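Gripper drops box mid-lift, sim says grasp OK. Losing my mind

Forum > Manipulation > Simulation and contact problems
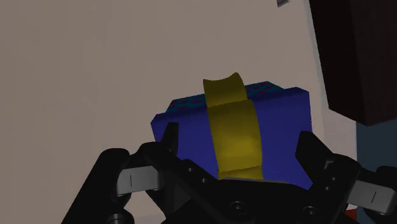

palto_dan
Posted 1st January, 7:52 am

Happy new year, I'm at my desk, so that tells you how this is going. Problem is a grasp check that returns true and then the part falls out of the fingers maybe a second into the lift. Not every time. 700 episodes overnight, 21 drops, and every one of the 21 logged as a good grasp right up until the box hits the floor. Wrist view is from the approach, fingers still open either side of the blue box, and the box is sitting a bit tilted, which I didn't think much of at first. Two finger gripper, position control with a force cap, Pemov for the physics. We're supposed to move this to the real cell at Steinbach and I am not signing off on a check that lies to me.

Things I already tried:
- friction up on pads, fewer drops but not zero
- slower close
- halved the timestep, no change at all
- yelling

Anybody seen this?

mrs_torque
8:20 am

What does the grasp check look at? If it's "both pads in contact" then there's your bug. Contact isn't a grasp. One corner touching each pad will give you true all day long.

palto_dan
8:31 am

Both pads in contact AND finger gap within tolerance of box width. So a little better than that but ok, point taken

gearbox_77
8:44 am

It's friction. Always friction. What's your pad coefficent? Half the models people download come with something silly in there. Print it at runtime, don't trust the file.

mrs_torque
8:49 am

He said he raised it and still gets drops. Friction is hiding the problem here, not causing it.

gearbox_77
8:53 am

He said fewer drops. Fewer = it matters.

mrs_torque
8:58 am

Everything matters if you crank it far enough. Put glue on the pads and you'll get zero drops too. Then the real one goes on the floor in Steinbach with somebody's foot under it.

Britta Kasten
9:15 am

Look at the tilt. The left side of that box is up. Your pads come in flat and the faces they're closing on aren't flat to them, so you get an edge contact on one side and the gap still reads close to nominal. Tolerance is what, couple mm? A small rotation fits inside that easily. Then you lift, the box pivots on the edge and out it goes.

Had the same thing on a depalletizing job last September. Real hardware, not sim. Carton went over the fence line. Nobody near it, but the line was down for the rest of the shift and I wrote the report.

Two questions. Is the tilt in every drop, or only this one? And what's with the yellow piece over the front, is that rigid body or soft?

palto_dan
9:40 am

ok going through them now. First 10 drops: tilted in all 10. Ugh.

Yellow strap is a rigid mesh, separate body, fixed joint to the box. It curls up over the top so it does stick up past the box a ways. Has its own collision shape.

Britta Kasten
9:47 am

Is that collision shape the actual mesh or a convex hull?

palto_dan
9:49 am

...

palto_dan
9:50 am

brb

slow_servo
10:02 am

lol he's gone to look. Convex hull on a curved part fills in the whole inside of the curve. So the solver thinks there's a big lump of solid stuff where you see air. Could easily be jammed into the box and shoving it over at spawn. We lost days to this with a hook.

gearbox_77
10:06 am

If the strap is jointed to the box the self collision is usually off by default though?

slow_servo
10:11 am

Usually. Depends on the importer. The Pleltano importer turns it back on if you rename the link, at least the version we have. Ask me how I know

palto_dan
11:26 am

Back. Convex hull, yes. Self collision ON, yes. Renamed the link, also yes, because I'm an idiot and didn't like the original name. Hull was overlapping the box so the solver pushes them apart on the first step and depending on the random start pose the box settles crooked. Filtered that pair out and box sits level. Running 700 again now with the pads back at the old friction.

gearbox_77
11:30 am

So the box was bad. Grasp check was fine then. Close the thread

mrs_torque
11:34 am

No?? The check was wrong the whole time. The box being crooked is just what showed it. Real boxes sit crooked. If you fix the asset and leave the check alone you've removed the only thing that was catching it.

gearbox_77
11:41 am

Real boxes on a fixture don't. You can't test against every possible thing, at some point you control the input and ship it. I've run cells for years on gap + contact.

mrs_torque
11:45 am

And what do yours do when a part comes in bad

gearbox_77
11:52 am

Vacuum sensor on the backup. Fine. Different setup I guess.

Britta Kasten
12:08 pm

Keep both. Clean asset for the regular runs, and a second set where you tilt the box on purpose. For the check I'd do this:

1. Contact area or at least number of contact points per pad. One edge is a fail.
2. Lift a small amount, stop, compare box pose to gripper pose. If it rotated, put it down and regrasp.
3. Keep checking during the move. Yours runs once at close and then never again, if I read you right. That's the one I'd be bothered by. A dropped part should stop the arm, and from your first post it sounds like it logs success and carries on.

palto_dan
12:15 pm

It carries on. Yeah. Arm goes to the place pose with nothing in it, opens, and goes home happy. Didn't even think about that part till you said it

slow_servo
12:19 pm

if it does that in Steinbach it'll be placing air while there's a box in the walkway

palto_dan
4:33 pm

Rerun finished. Zero drops with the strap fixed. Then did the tilted set with the old check and it drops plenty, all logged good. With the test lift added it catches most of them, but 10 still got through and those let go late, in the swing. So number 3 is going in too, pose check every cycle and a protective stop when it trips. Writing it now. Told the Steinbach people the date moves, they were not thrilled.

gearbox_77
4:50 pm

What accel are you using on the swing? 10 letting go late sounds like too fast for the pad force.

(I know. Friction.)

palto_dan
4:58 pm

default accel, never touched it. Will turn it down and post numbers tomorow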